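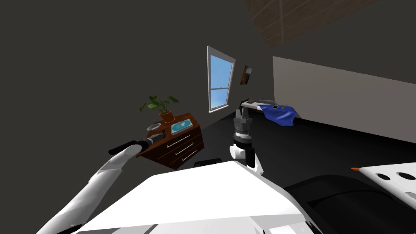
Photography / Talks

Speaker notes: Photographing people behind fabric
Kultville evening talk, Monday, 7.30pm start

Slide 1. Title only, leave it up while people find seats

Hello, thanks for coming out. Say the bit about the bar staying open. Ask for phones on silent (and check mine!).

I'm going to talk about a portrait series I've been making, on and off, where every sitter is behind a sheet of wet cotton. You never get a clear look at a face. You get a nose, a cheekbone, maybe the dent of an eye socket, and the rest is folds. It's called Vukčević, and people always ask, so I'll get that out of the way: it's the name on the tag of the first sheet I used, bought in a house clearance. I liked how it looked written down and I never came up with anything better.

Slide 2. The marble bust postcard

So this is where it started, with a postcard. A veiled woman in marble, the card says 1662, and I've no idea if that's right, please don't shout at me. What got me was that I could see her face better because of the veil. I stuck it above the kettle and looked at it every morning for most of a winter.

Pause here. Let them look.

Slide 3. First attempts

These are bad and I want you to see them. Dry sheet, flash straight on, and what you get is a person dressed as a ghost. My sister-in-law laughed so much she had to go and sit on the stairs. I tried net curtain, I tried muslin, I tried a shower curtain (one frame only, very unpleasant, skip if running late).

Slide 4. Wet cotton

Then I soaked the sheet and everything changed. Wet cotton clings where there's bone and bridges where there isn't. Move the light round to the side and up a bit, and suddenly you've got a face.

Safety bit, don't rush it. The sheet is never wrapped round anyone. It hangs from a pole, the sitter leans into it for a few seconds, and then leans back out. I count aloud to 6 and we stop, whatever I've got. Warm water, warm room, towels within reach. If anyone says no halfway through, we put the kettle on and that's the session done.

Slide 5. The contact sheet

I want to show a whole run because I think we hide these too much. One sitter, 100 frames, and I kept one. Look along the bottom row, the expression goes odd and then lovely and then odd again. I'd have missed the good one if I'd been checking the back of the camera.

Slide 6. Camera and light, for those who came for that

One light, big softbox, off to the left. ISO 300-ish is what I've got scribbled in my old notebook but ignore that, it's a typo for something. Manual focus, on the tip of the nose.

Slide 7. Prints

First shown at Stustent, on thin paper, pinned only along the top so they moved when the door opened. I loved that. Trudusstead wanted them framed, and I sulked, and then I saw them under glass and they looked rather good. Pass the two test prints round now, start with the back row as they never get anything first.

Slide 8. Blank

Questions. If it goes quiet, ask who'd be willing to sit for one. Remember to get the prints back.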